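Dobrar ganga: o guia (apaixonado) de outubro

Outubro chegou e com ele a mudança de armário, a altura do ano que na redação da folha de Ridstead nos deixa mais contentes. Saem os linhos, voltam as malhas e, no meio de tudo, ficam as calças de ganga, que não vão para lado nenhum porque se usam de janeiro a dezembro. É por elas que começamos este mês!

A ganga é um tecido generoso. Aguenta vincos, aguenta peso em cima, aguenta ser metida à pressa numa mala e sair de lá com ar de quem dormiu bem. Por isso mesmo costuma ser a peça mais maltratada do armário: fica nas costas da cadeira, empilha-se de qualquer maneira, e quando queremos aquelas calças claras, as já desbotadas de que gostamos tanto, estão sempre no fundo do monte. Uma boa dobra resolve quase tudo isto e leva menos tempo do que escolher as meias.

O nosso método tem 3 dobras e aprende-se numa tarde. Primeiro, segurem as calças pelo cós, no ar, e deixem o tecido cair com o próprio peso. Juntem uma perna à outra, com os bolsos de trás para fora, e passem a mão pelo comprimento para assentar as costuras. Depois levem a bainha até ao cós. A ponta do gancho, aquele bico que sobra na costura de trás, mete-se para dentro para a peça ficar retangular. Por fim dobra-se em terços, sempre a partir do lado da dobra, e a peça fica de pé sozinha na gaveta.
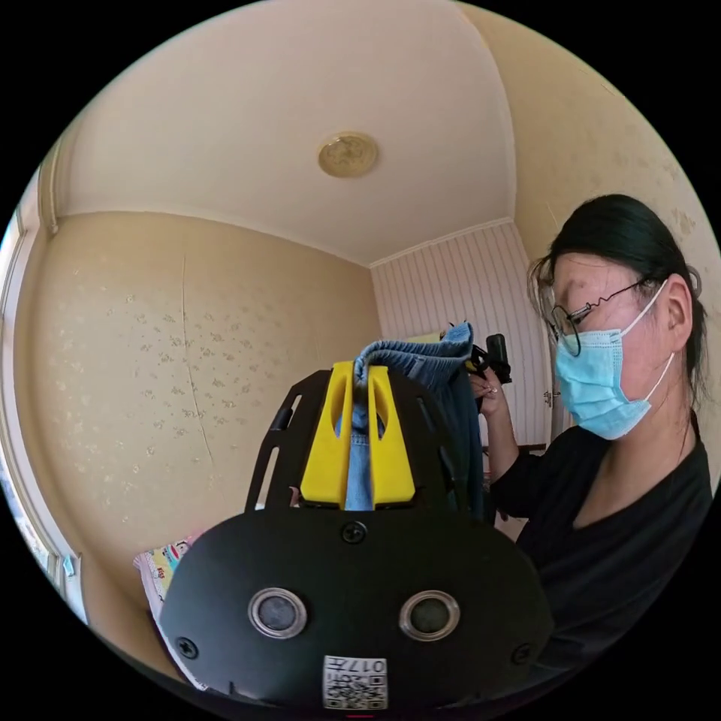
O passo de segurar no ar é o que mais gente salta, e é o nosso preferido. Com as calças estendidas em cima da cama, as pernas ficam torcidas e só damos por isso no fim. No ar, a ganga endireita-se quase sem ajuda, e quem tiver companhia em casa pode dobrar a dois, um de cada lado, como se faz com os lençóis. É mais rápido, conversa-se, e as calças compridas deixam de arrastar pelo chão (as pessoas altas vão agradecer).

Vale a pena fazer isto de dia, perto de uma janela. A luz natural mostra o que a lâmpada do corredor esconde: um joelho já fininho, um botão preso por um fio, a bainha que começou a abrir. Ponham essas peças de parte num monte para costura antes de as dobrar, senão voltam para a gaveta tal e qual e só nos lembramos delas em abril. O nosso monte deste mês tem 3 pares e estamos mesmo com vontade de lhes pegar!

Quanto à arrumação, experimentámos as caixas Trornau, as baixas, sem tampa, e ficámos rendidos. Numa caixa cabem 12 pares de pé, lado a lado, com o cós para baixo e a dobra redonda virada para cima. Vê-se logo a cor de cada um, do azul mais claro ao quase preto, e tira-se o que se quer sem desmanchar a fila. Quem não tiver caixas pode usar uma de sapatos cortada à altura certa, que faz o mesmo serviço. Nós forramos o fundo com papel de embrulho, só porque fica bonito.

Uma nota sobre as gangas novas e escuras: nas primeiras semanas convém guardá-las afastadas das camisas brancas, porque podem largar tinta. Um saco de algodão chega. E lavem-nas do avesso, em água fria, com o fecho corrido. Depois é estendê-las pelo cós, à sombra, e esperar que sequem bem até às costuras grossas antes de as dobrar.
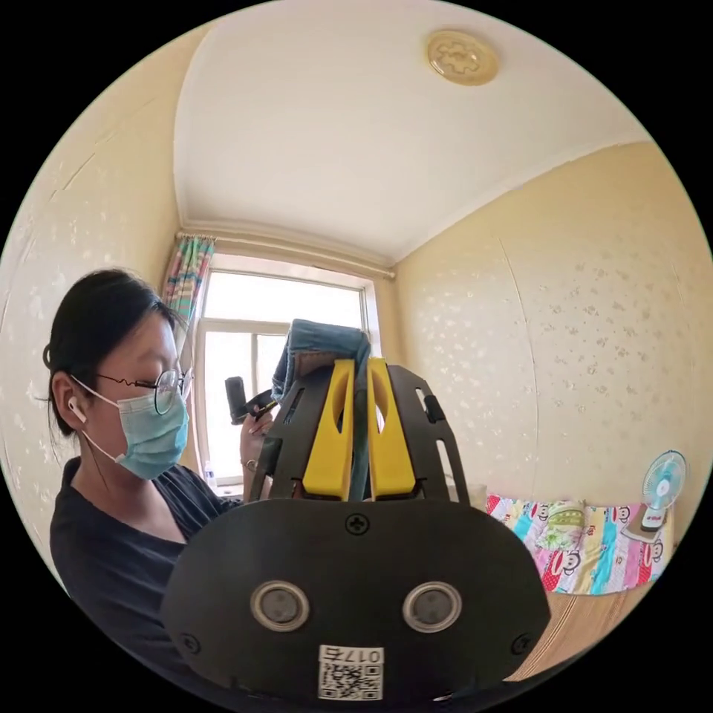 Tatlı escreveu-nos a defender o rolo: lá em casa as calças enrolam-se desde a bainha, bem apertadas, e vão para a prateleira como toalhas de banho. Garante que assim os vincos quase desaparecem e que nas malas de viagem não há dobra que lhe faça concorrência. Só admite a dobra em terços para as gangas grossas, que enroladas ocupam meia prateleira e teimam em abrir-se durante a noite.

Gostámos tanto da ideia que a pusemos à prova numa mala de fim de semana e damos razão a Tatlı nas gangas finas, com elastano. Nas mais pesadas continuamos fiéis aos terços. Contem-nos como fazem, queremos saber tudo, incluindo as dobras inventadas pelas avós!

Para quem quiser praticar connosco, a oficina de arrumação de outubro é na sala de Fundthorpe, às 15 horas. Tragam umas calças de ganga de que gostem e outras de que já não gostem tanto, para a mesa das trocas. Levem também agulha e linha azul, se tiverem, que no fim ficamos sempre mais um bocadinho a coser bainhas. A entrada é livre e há chá.

No próximo número: camisolas de lã, e o que fazer às que picam.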